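Chapter 6
When the Work Changes

In this chapter
Tasks and jobs
Who decides what a machine does
Training and pay after automation

In November, the returns department at Tirnwood, a toy distributor in Misport, employed 14 sorters. Each stood at a table, picked up one returned toy at a time, and put it in the right bin. A good sorter handled up to 235 toys an hour. The work was simple to learn and hard on the wrists and shoulders.

The company then put robot arms on four of the tables. No one was laid off, but the jobs were no longer the same. Danjuma Fashola had sorted toys for six years. He now looks after two arms, clears jams, and handles the items the arms set aside. 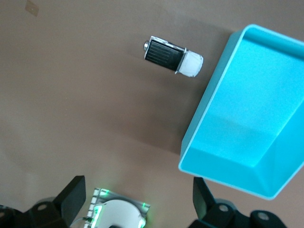

Fashola told his supervisor, Helge Söderlund, that his shoulders hurt less and that he was more tired at the end of a shift. Sorting had let him talk with the person at the next table. Watching two arms does not. He also asked whether the new duties carried a higher rate of pay. At first they did not.

Economists make a distinction between a task and a job. A task is a single piece of work, such as moving a toy from a table to a bin. A job is a group of tasks done by one person. Machines usually take over tasks. What happens to the job depends on which tasks are left and who is asked to do them.

Section 6.1 looks at how Tirnwood divided the work between people and arms. Section 6.2 follows the pay talks that came after.

Key terms: task, job, automation, retraining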